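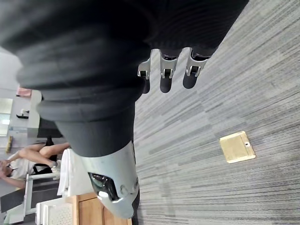
Hatitz Fitness Centers, Member Systems Team

4. Setting up class check-in

1. Sign in to Zodell with your club manager login.
2. Open Classes, then Check-in.
3. Enter your club number. The Esquivel club is 3108.
4. Set the door code to expire after 130 minutes.
5. Add each instructor by last name and press Save.

Note: Kids' classes need a second adult on the roster before check-in will open.

Caution: Do not delete a class that has members booked. Cancel it, so that their credits are returned.

If the roster does not load within 5 minutes, sign out and start again at step 1. Questions go to Rutilio Villaseñor, ext. 2279.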